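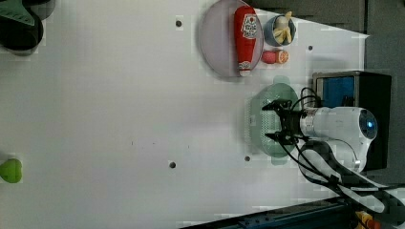
April 2026

Dye bench. Indigo vat no. 3, the fructose one. Left it covered over the weekend, came back to a coppery skin on top and the smell about right, sort of wet hay. Liquor underneath yellow-green when I pushed the bloom aside. Good sign. Last month it was blue all the way down and I wasted a whole hank of the Warnell wool finding that out.

Didn't heat it straight away. Wanted to see what it would do cold. Dipped a cotton strip, five minutes, came out yellow, went green, then a mid blue. Patchy at one end where it was touching the side. Second dip evened it out a bit.

Then warmed it. The hot plate overshoots, so I took it off early and let it coast. Did not stir for ages. Then stirred slow, one direction, scraped the bottom up — there is more sludge down there than I expected. Lime mostly, I think. If somebody has been adding lime without writing it down, please write it down.

pH strips: the old pack is useless, everything reads the same murky olive. Opened the new pack. Reading on the high side for wool, fine for cotton. So cotton only out of this vat until it comes down. I'd rather not cook another sweater.

Fabric for today was the Devmont muslin, cut in strips, hemmed ends off. Scoured with soda ash and a squirt of the plain soap. The water came out the color of weak tea, again. I had thought this bolt was sold as ready to dye. Scoured it a second time and the water was still not clear. Let it go, no patience left.

Strips:
A — one dip, no rinse between
B — 3 dips, aired on the line between each
C — 5 dips, same
D — 5 dips, but squeezed under the surface before lifting out

A is the usual washed out sky. B nice. C and D should of been the same and they are not. D is darker and a lot cleaner, none of those dark drips along the bottom edge. So the squeezing matters more than I gave it credit for. All the drips on C are where it hung and ran back into itself.

Rinse water went blue on C for a long time. Much less on D. Same number of dips! I think C was carrying loose pigment on the surface and half of it just washed off. Rub test when dry will tell. White cloth, same pressure if I can manage it, both strips side by side.

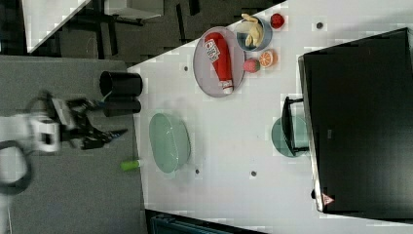 Chong read this far over my shoulder and thinks the airing time is the real difference, as C was on the line near the door and D was over by the sink, out of the draft. Fair. I didn't time the airing, only the dips. Will redo both in the same spot before I tell anyone squeezing is the answer.

Also asked whether D was wetted out longer. It was not, all four came out of the same soak bucket, one after the other. Although that does mean D sat in there the longest. Ugh. OK so that's two things.

Redo plan: cut new strips from the same end of the bolt. Wet out all together, pull all together, lay them flat under a damp towel till their turn. Same hook for airing. Write the time down every time, on paper, not on the back of my hand.

Recipe side. The Fonuner recipe sheet says to feed the vat when the bloom goes thin, but gives no amount for a part-used vat, just the starting numbers. I added 70 g fructose and no extra indigo. Left the lime alone on account of the sludge. It took a while to turn but the color under the skin is a sharper yellow-green now. Would feed less next time, I think it was only tired from cold and not from hunger.

Did one scrap of linen at the very end just because it was lying there. Unscoured, dry, straight in. Terrible, white flecks all over, and somehow the best looking thing on the line. Can't repeat it on purpose probably. Pinned in the book next to A.

Gloves: the left one leaks at the thumb. My thumb is blue. Order more, the long ones, the short ones fill up.

Still to do
— rub test C and D once fully dry, then again after a soap wash
— check vat in the morning before heating, note the skin and the smell
— label the jars of soda ash and lime, they look the same from the front and one lid is missing its tape
— ask Devmont what finish is on that muslin
— iron samples, trim, stick in, with the dip times beside each

Vat covered, plate off at the wall. Strips left hanging over night, dont rinse them again.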